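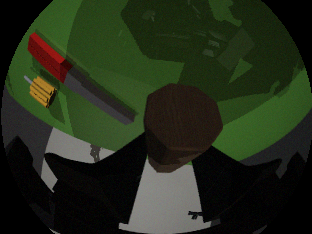
Colour on the Workbench: How Bench Tops Change the Way We Find Our Tools

A student project report, Stitgate College, Design and Making course

Why we chose this

Our project started with a lost screwdriver. It was black, the bench in our workshop is dark brown, and two of us searched for ages before it turned up right in front of us! That got us wondering whether the colour of a bench top makes any difference to how fast people spot what they need. We had expected to find a stack of school projects on this and found hardly any, so we decided to run our own.

Our question was simple: does a person find a small hand tool faster on some bench colours than on others, and does the colour of the handle matter too?

What we did

We made four bench covers from the same heavy cotton cloth, dyed in green, brown, pale grey and white. The dye came from Zandik, a craft shop near the college, and the green took three goes because the first two batches came out patchy (one of them looked like pond water). Each cover was pulled tight over the same bench and clipped underneath so there were no folds to hide things in.

On each cover we laid out a mix of tools: screwdrivers, files, small chisels, a bradawl and a pair of pliers. Some had bright handles and some had plain wood or black ones. The person taking the test stood with their back to the bench, heard the name of a tool, turned round and touched it. We timed from the turn to the touch.

We had 48 people take part, most of them from our year and the rest from the evening upholstery class, who were brilliant and very competitive. After throwing out the turns where somebody touched the wrong tool or the stopwatch was pressed late, we were left with 676 timed turns. We wrote them all down on paper first and typed them up afterwards, a job we would not wish on anyone.

What we found

Handle colour made a big difference. Red and orange handles were found fastest on the green cover, and they did nearly as well on grey. Black handles were slow on brown, as we had guessed, and quick on white. Plain wooden handles gave us our favourite result: they were slowest of all on brown but perfectly easy to find on green, even for people who told us they did not like the green at all.

White surprised us. We thought it would win every time, but under the workshop strip lights it was tiring to look at, and several people squinted when they turned round. Steel parts were also harder to pick out on it. The tip of a file on a white cloth almost disappears.

Shadows turned out to matter more than we had planned for. In the afternoon the shelving by the window throws a big dark patch over one end of the bench, and tools lying in that patch took longer to find on every colour. We only noticed halfway through, so from then on we kept the blinds shut. We kept the earlier turns in, but marked them separately in our tables.

Problems and what we would change

People got better with practice. By the fourth cover they knew the tools well, so we should have mixed up the order of the covers from the very start. We did mix it for the second half of the group, and the pattern stayed the same, only weaker.

We also forgot to ask about colour blindness until a member of the upholstery class mentioned it — a really important point for a project about red on green! Anyone repeating this should ask first, and should try yellow and blue handles as well. We have put that at the top of our list for next term.

What happens next

The workshop at Flunwood Road is getting its benches resurfaced, and we have been asked to bring our covers along so the users can try them before a colour is picked. We are also wrapping coloured tape round the handles of the college's own black screwdrivers, starting with the one that began all this.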